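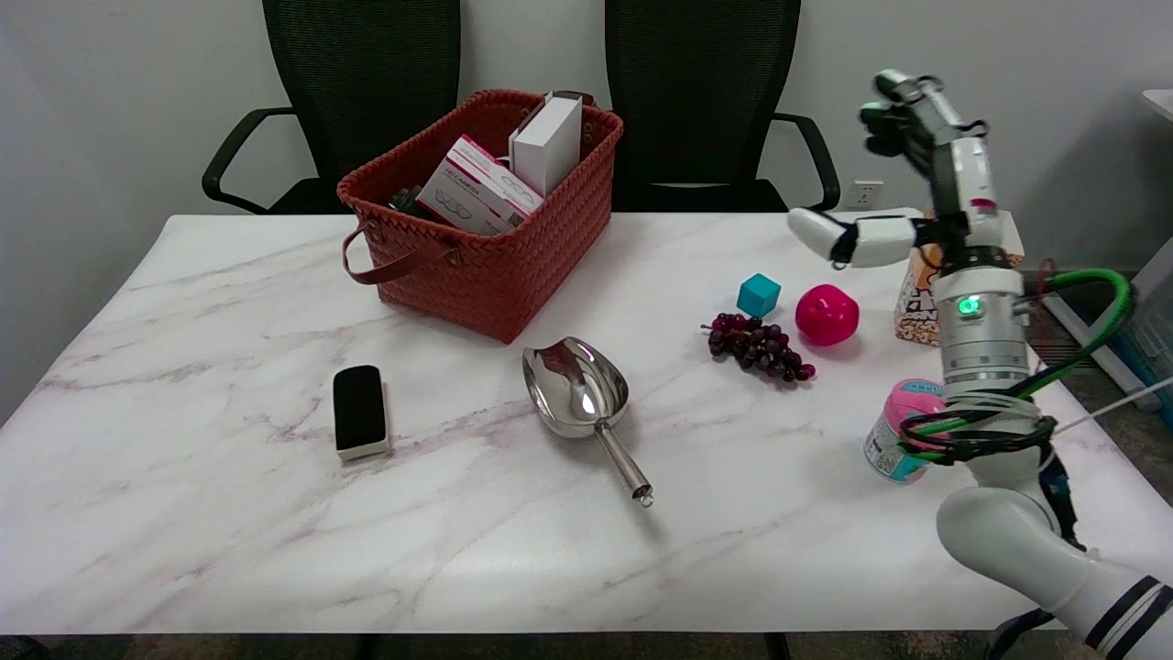 Table setup, right hand raised over the cube and apple.

Flistow planner: FAQ

Quick answers, will tidy up later. Anything missing, ask Olesia Bilyk.

Which branch do I run?
Tarine. Not main, main still has the old grasp scorer.

Planner says "no valid grasp" on the scoop. Why?
Shiny steel, holes in the depth. Turn on depth fill in the perception config and try again. Still nothing? Lower the score cutoff to 77. Don't go below that, it starts picking grasps in thin air.

The grapes come up as several objects.
Known. Segmenter splits the bunch. Set merge distance to 2 cm, restart the perception node. Reload on its own doesnt pick it up.

Can it plan into the basket?
Yes, from the top only. The handle goes in as a collision shape, so side approaches get thrown out. Boxes already inside count as obstacles too.

Do the chairs need to be in the scene model?
Yes. Backs at least. Elbow swings wide on some retreats.

Cables?
Padded capsule round the lower arm, set in the Igwe file. If plans fail for no clear reason near the right edge of the table, it's usualy the padding. Show collision shapes in the viewer first, then change numbers.

How many retries before it gives up?
5 by default. Each retry takes a new seed. Over 9 is a waste of time, fix the scene instead.

Green light on the joint but no motion?
Check the controller is in position mode and the planner is talking to the right address. Then the log. Most often a stale trajectory, clear the queue and resend.

Does replay work offline?
Yes, perception and planning both. No control. Logs from before June need converting, script is in the tools folder.

Where do bugs go?
Rerkdale tracker, planner label. Attach the log and the config. "It didn't work" on its own gets closed.

Server down?
Saturday mornings, backups. Back by noon.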